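The Blue Shirt

Dewanti Krishnan had been told that the Foven method would change her life, and she doubted it before she had finished the first page. Fold the sleeves in, it said. Breathe out. A shirt that has been respected takes up no room.

"It takes up the same room," she said to her sister. "It's a shirt."

Her sister had paid 60 dollars for the book and was in no mood. "Just do the blue one."

Blue, as if that narrowed it down.
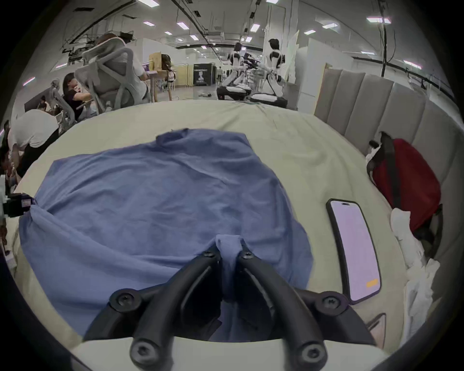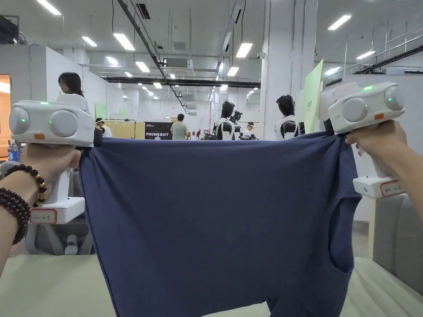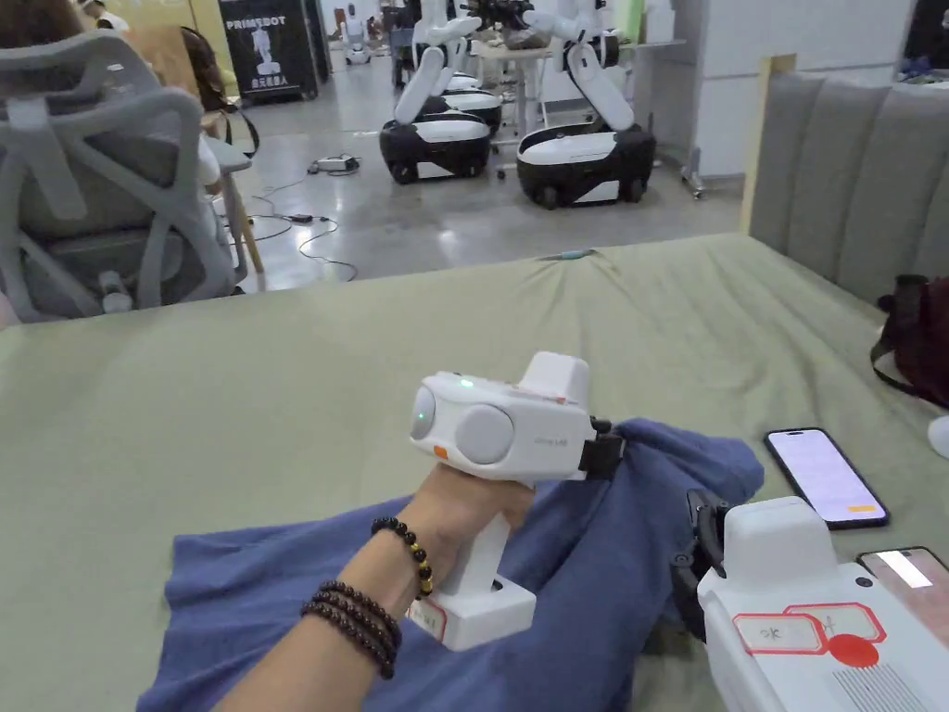
Page 42

"Smooth outward from the heart," her sister read.

"Whose heart?"

"The shirt's, I think."

Dewanti smoothed. A crease left the collar and came up again near the hem - the same crease, she was fairly sure. She turned to the back of the book, where a reader in Costska swore she had emptied 14 drawers and forgiven her father.

"And where did she put the clothes?" Dewanti asked.

Her sister turned the page and went on reading to herself.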